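Foltix Hand-Held Gripper – Operator Guide
Section 4: Table Setup and Safe Handling

12 shares | 3 comments

4.1 Scope

This section covers preparing the work table, checking the gripper before a session, and handling cloth and other thin, soft items. It applies to every station at the Rarotari site. Stations at Potgieter follow the same rules except for the sign-off in 4.5, which is done on paper.

Anyone who has not finished Section 2 should not run a session alone.

4.2 Before you pick up the gripper

1. Tie back long hair. Take off rings, bracelets and lanyards.
2. Wipe the tabletop and let it dry. Crumbs and grit get into the pivots.
3. Remove any item that is not on the task sheet. Phones and cups stay off the table.
4. Note where any openings in the tabletop are. Keep small items well away from them.
5. Hold the gripper by the handle and look at both pads. They should face each other and be firmly fixed.
6. Close and open the fingers slowly, with nothing between them. The movement should be smooth through the full range. If it catches, stop and tag the tool.

CAUTION: Keep your free hand clear of the links while the fingers move. The pivots can pinch skin even at low force.

4.3 Pad wear

Pads wear out faster than any other part. A matte or lightly scuffed face is normal and does not need to be reported. Report a pad if any of these apply:

– the pad moves when pressed with a thumb
– the face is split or has a piece missing
– loose material hangs where it could touch the item being gripped

Do not trim loose material with a blade while the tool is at the station. Take it to the bench, where Tomás Rebelo or whoever is on duty will decide whether to trim or replace. Always replace pads in sets of 2. A new pad paired with an old one closes unevenly and will drag thin cloth to one side.

4.4 Working with cloth

Lay one cloth flat on the table, away from openings and edges. It does not need to be square to the table. A cloth placed at an angle is fine, and the task sheet will often ask for one. Open the fingers wide before you move in, so that neither pad brushes the fabric on the way.
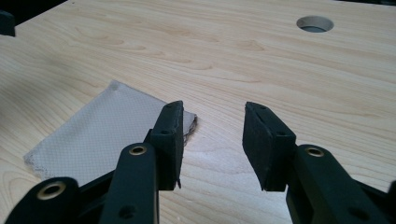

Fingers open over the tabletop, cloth lying at an angle behind the left pad.

1. Bring the gripper in from the near side of the table, fingers open.
2. Stop short of the cloth and hold still for a moment. This gives the recording a clean starting point.
3. Lower the pads until they just touch the fabric on either side of the place you want to grip. Do not press into the wood.
4. Close slowly until the cloth gathers between the pads.
5. Lift straight up to roughly a hand's width, then carry out the move on the task sheet.
6. Lower the cloth, open the fingers fully and back away the same way you came in.

If the first grip misses, open the fingers, back off and try again. After 3 misses, end the recording and mark it as failed. Failed recordings are kept. Do not delete them, and do not straighten the cloth by hand while recording.

NOTE: Frayed edges can snag on the pads and links. Grip away from a fringed border unless the task calls for that edge. If threads catch, end the recording first and free them by hand with the fingers open.

CAUTION: Never reach through an opening in the table to retrieve a dropped item while someone else is holding the gripper at that station.

4.5 Ending a session

1. Set the gripper down on its side with the fingers closed.
2. Check the pivots for lint and threads.
3. Return the cloth to its bin.
4. Enter the session in the Cliltutholm log with your name, the station and any faults.

Faults go to Annatjie Du Plessis. Questions about the task sheets go to Zinhle Mabaso. The pad rules in 4.3 were last revised in October and replace the sheet taped up at the older stations – please take that sheet down if you still have one.

Continue to Section 5: Rigid Objects and Containers.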